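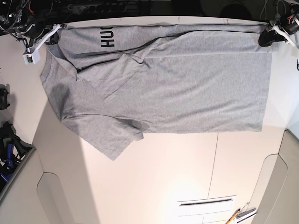 Folding is the last operation before a garment leaves the finishing room, and it is often the operation which gets the least time in training. In this chapter we study the folding of knitted tops, and we begin with the short-sleeved t-shirt, because most of the other folds in this book are built from it. A t-shirt laid sideways on a white table, with the collar at the left and the hem at the right, shows several of the points that we will need. One sleeve is already turned inward across the body and makes a diagonal flap that starts just beside the collar. The other sleeve is still hanging out from the lower edge. The soft wrinkles in the gray knit are also of interest for us, and we return to them in section 7.3.

After you have studied this chapter, you should be able to name the parts of a t-shirt which guide a fold, prepare the work surface, make the flat fold and the board fold, and find the cause of a fold which opens or leans to one side. You should also be able to decide when a garment must go back to the pressing table.

7.1 Words used in this chapter

The body of the shirt is the part between the two sleeves, from the shoulders down to the hem. The side line is the long edge of the body, from the underarm to the hem. Some shirts have a seam on this line and some are knitted as a tube and have none, so we speak of the line and not of the seam. The fold line is the place where the cloth must turn. It is not marked on the garment, and the worker finds it by looking at the collar.

A layer is one complete part of the shirt, front or back. A flat t-shirt has two layers before the first fold. When a sleeve is turned inward, it adds its own two layers on top, and a small step appears in the cloth. You can feel this step with the flat hand. If the step is in the wrong place, the finished packet will be thicker on one side, and a pile of such packets will lean.

The face is the side which the customer sees first. If the shirt has a print on the chest, the face is normally the side with the print, and the shirt is placed with the print down before the folding begins. When the order sheet asks for something else, follow the order sheet.

7.2 The work surface

The table should be smooth, clean and light in color. On a dark table it is difficult to see lint – and lint from a dark table will be seen very well on a pale shirt. The height should allow the worker to reach the far edge of the garment without bending the back. Wipe the table at the start of each shift and after every change of color.

Knitted cloth stretches. For this reason we lift a shirt by two points which are far from each other, and we put it down without pulling. When an edge is held tight it looks straight, but this does not yet mean that it will remain straight. Release it, wait a moment, and look again.

In the Lorisetti workshop in Jamham, which we visit several times in this book, each table receives 50 shirts in one basket. The basket is placed on the left and the finished pile on the right. New workers practice the same fold for 3 shifts before they change to another garment. The daily plan for an experienced table is 400 pieces, and the first result of a new worker, in the record we use for the exercises, was 237. The plan includes the time for moving baskets, but it does not include pressing.

7.3 Wrinkles and fold lines

A wrinkle is a mark that came by itself, and a fold line is a mark that we want. Before the first fold, smooth the body with the flat hand from the collar to the hem, and then from the middle to the side lines. Do not smooth from the hem to the collar, as this pushes the loose cloth under the neck, where it is difficult to remove. If a wrinkle is still sharp after the second pass, put the shirt aside for pressing.

We can now make the first fold. For this work you will need a practice shirt without a print and the Kozma folding board in the medium size.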